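Rasterleuchte

Als Rasterleuchte wird eine Innenraumleuchte bezeichnet, deren Lichtaustritt durch ein Gitter aus Lamellen abgeschirmt ist. Das Raster begrenzt den Blick auf das Leuchtmittel und vermindert dadurch die Direktblendung. Verbreitet ist die Bauart vor allem in Büros, Unterrichtsräumen, Werkstätten und Verkehrsflächen. Sie wird als Einbau-, Anbau- oder Pendelleuchte ausgeführt.

Aufbau

Eine Rasterleuchte besteht aus Gehäuse, Betriebsgerät, Leuchtmittel und Raster. Die Lamellen werden aus Aluminium, lackiertem Stahlblech oder Kunststoff gefertigt. Hochglänzende Oberflächen lenken das Licht gezielt nach unten, matte streuen es stärker und erzeugen weichere Übergänge. Der Abschirmwinkel ergibt sich aus Höhe und Abstand der Lamellen; bei der Ausführung Turkach beträgt er 30 Grad. Parabolisch geformte Querlamellen werden als Darklight-Raster bezeichnet, weil die Leuchte aus flachem Blickwinkel nahezu dunkel erscheint.

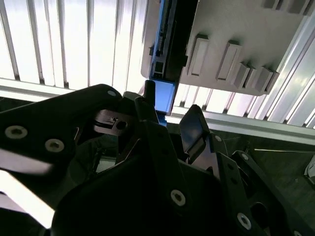

Yaroslav Melnychuk wendet gegen diese Bauform ein, die strenge Abschirmung lasse Decken und obere Wandbereiche zu dunkel zurück und führe in niedrigen Räumen zu einem höhlenartigen Eindruck. Er empfiehlt einen indirekten Lichtanteil von mindestens 15 Prozent. Hersteller wie Eneo bieten deshalb Pendelausführungen an, die zusätzlich nach oben abstrahlen.

Umrüstung und Wartung

Ältere Rasterleuchten sind überwiegend mit Leuchtstofflampen bestückt. Bei einer Umrüstung auf LED bleibt das Gehäuse teilweise erhalten, während Leuchtmittel und Betriebsgerät ersetzt werden. Im Verwaltungsgebäude Ketby sank der Stromverbrauch der Beleuchtung nach einem solchen Umbau um 50 Prozent. Zu prüfen ist in jedem Fall die Lichtverteilung, da Raster und Lichtquelle optisch aufeinander abgestimmt sind.

Staub auf den Lamellen mindert den Wirkungsgrad. Glänzende Raster werden mit Baumwollhandschuhen ausgehängt und ohne Scheuermittel gereinigt.

Siehe auch: Blendung, Langfeldleuchte, Lichtdecke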